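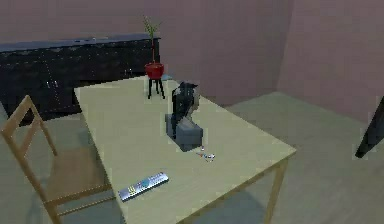

Section 4: Setting up your first practice chores

By now you should have the Guken package installed and the Fanport viewer talking to it. If the viewer still shows a blank window, go back to Section 3 and have another look at the port settings before you carry on. It's worth making yourself a cup of tea at this point, as the first load takes a while on an older computer.

People often ask us whether a machine can tidy a house yet. Our fair answer is that it can do small parts of the job, on a good day, in a room it has practised in. Fetching one item from a clear surface is within reach. Tidying a whole bedroom before the grandparents arrive is still some way off, I'm afraid, and this guide won't pretend otherwise.

1. Open the chore list and choose Fetch. Leave Fold and Make Bed alone for now, however tempting they look.

2. Load the Mangundap home set and wait for the furniture to finish drawing.

3. Set the number of practice runs to 2000. You can go lower, but the scores jump about so much that you won't learn a great deal from them.

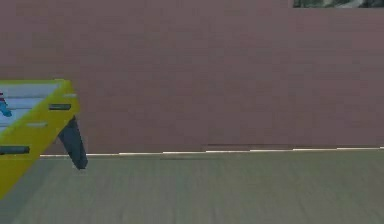
4. Set the time limit for each run to 215 seconds. A person would be done long before that, of course, but a planner likes to dither, and cutting it short early on only teaches you that it was slow.

5. Press Start and keep the log window open beside the viewer.

Note: The run counter pauses whenever you change the viewpoint. It will pick up again by itself, so please don't press Start a second time.

Caution: Don't copy settings from a practice room straight onto a real arm. Lower the speed first and keep your hand near the stop button – even if everything has behaved beautifully on screen.
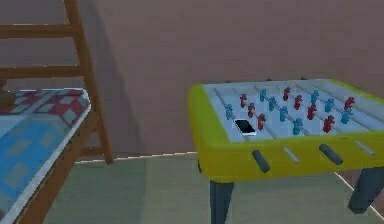
6. When the runs are finished, open the results page and sort by Failed Grasp. Farzad Fallahi, who wrote most of the chore list, suggests watching at least two failures from start to finish before you change a single setting. On his own first try he stopped at run 1144, changed everything at once, and never did work out which change had helped.

7. Save the results under a new name.

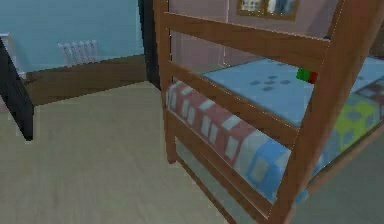
Bedding deserves a word of its own, because so many of you write to us about it. The Make Bed chore is still marked as a trial in the Grorholm release, and cloth is the reason. A hard little block keeps its shape when it's gripped, while a quilt hanging down between the rails of a bunk bed can bunch, slide or catch on the wood. If you'd like to try something in this room anyway, ask for the small red and green object on top of the blue sheet, and treat the post beside it as an obstacle to be planned around. Leave the quilt where it is until you've read Section 7.

8. Close the viewer before you shut down Guken, or the last log may not be saved.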